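Hollelby Linen Room – progress update for Rekha Sandhu, November

Hi Rekha,

You asked for a quick note on where your grant money has got us, so I've made a cup of tea and I'm going to try to be quick (no promises!).

The big news is that the towels are finally in. We ordered 48 bath towels from Asix and they came in two deliveries, the second one a good bit later than we wanted, but they're lovely and thick and everyone keeps stroking them. Lalit Lodhi has washed the lot once already to get the fluff off, and the dryer filter was a sight.

Folding is where we've put most of our time. Hemant Negi wrote the first version of the folding guide and it was too long – six pages for a towel! Rekha Vashisht has boiled it down to one card: find the woven band, square up the hems, fold in half, then in thirds. The bands are a great help to the new trainees, who had been hunting for the edges in all that pile and getting cross with it. We do the practice on the green felt table so nothing slides about.

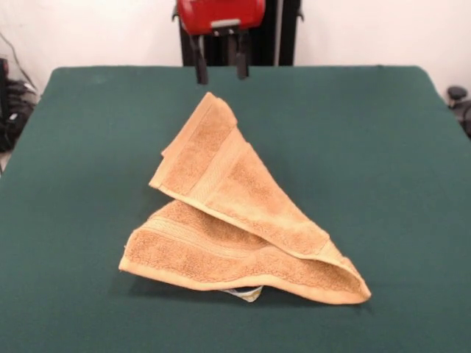
A tan towel on the felt table, with the woven bands showing on both layers.

We have 16 trainees signed up now, and the morning group is ahead of the afternoon group. I think that's mostly down to timing, as the afternoon lot start straight after lunch and it takes them a while to get going. Abhishek Joshi wants to try swapping the groups over for a couple of weeks and I'm all for it.

Still to do: the second shelf unit is on back order, so clean towels are sharing with the pillowcases for now. I'd also like to move a little of the printing money over to laminating the cards, if you're happy with that. They get damp and go floppy. Could you let me know before we place the order?

Come by and have a go at the thirds. It's harder than it sounds.

Related updates
Drirnthorpe: sheets and pillowcases
Cuautle laundry visit – our notes
Hollelby shelving plan

2 comments | 6 shares

Contact the Linen Room | © Hollelby Linen Room | Back to top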